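Clollenham Lab Open House: Teaching a Low-Cost Arm to Handle Bread

January 22, 2022

I drove out to Clollenham on Saturday for the winter open house. The parking lot was half plowed and the front door was locked, so everyone went in by the loading dock. Coffee was in the hallway. I skipped the drone hangar, where the line was long, and went straight upstairs to the manipulation room, which is what I had signed up for.

The group there is run by Renata Palma. Their project is called Trernley, and it asks a narrow question: how many human demonstrations does a cheap arm need before it can repeat a kitchen task with an object that never has the same shape twice? They picked bread and a toaster. Palma said they wanted something that bends and sheds, because most of the published work they compare against uses blocks and cups.

The arm is a yellow one with 3D-printed parts and servo motors. A person drives it through the task using a second, matching arm, and the joint angles and camera images are saved together. A network is then trained to predict the next short stretch of motion from the current images. They call the training code Eltar. There is no model of the bread or the toaster anywhere in it.
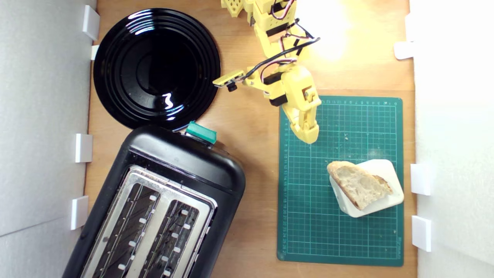
Does the arm have to be told where the bread is?

Nothing is entered by hand before a run. The policy gets the camera images and the arm's own joint positions, and it works from those. The start positions are varied during recording so that it can't get by on repeating one path.

The main result was on a poster by the window. With 36 demonstrations the arm reached the bread most of the time but often closed its fingers too early. With 200 it did much better, and going up to 229 made no difference they could measure. The extra 29 were all recorded on one afternoon by one person, and Palma thinks that matters more than the number. Her students are now re-recording that portion with several different operators to check.

They also tried mixing in data from other tasks done with the same arm, some 700 episodes in all. I had expected this to help. It helped with reaching and did nothing for the grasp itself. The poster gave a possible explanation, which is that few of the other tasks involved anything soft, so there was little about squeezing for the network to learn from. A man next to me asked about adding a force sensor. Palma said they had talked about it and decided to leave it out for now to keep the parts cost down.

What I found most useful was the section on failures. They had sorted every failed trial by hand. The biggest group was the gripper closing a little short of the crust. The second was a good grasp followed by a bad release, where the piece caught on one finger. Very few were what I would have guessed, such as the arm heading for the wrong object.

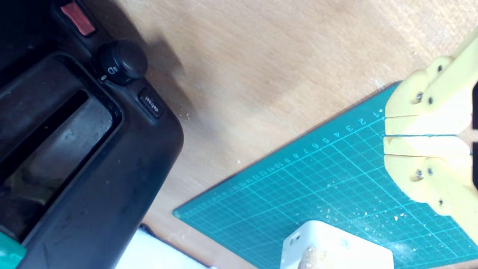 The release problem got its own talk at 2:00, in a seminar room that was too warm. The fix they are testing is called Liu, and it is simple. During recording, the operator pauses briefly before opening the gripper and again after. The network then sees more frames of that moment and gives it more weight. Early numbers looked good but came from one set of trials, and the speaker was careful to say so.

I asked afterward whether the pauses slow down the finished policy. They do, slightly, and the arm sometimes pauses in places where it shouldn't. A second version trims the pauses after recording and repeats those frames in training instead. That comparison should be done in March.

Handouts were gone by the time I got back to the room, but the poster is supposed to go up on the group's page along with the list of failure types. If you go next year, get there before noon. The upstairs rooms close at 3:00 and the talks run over.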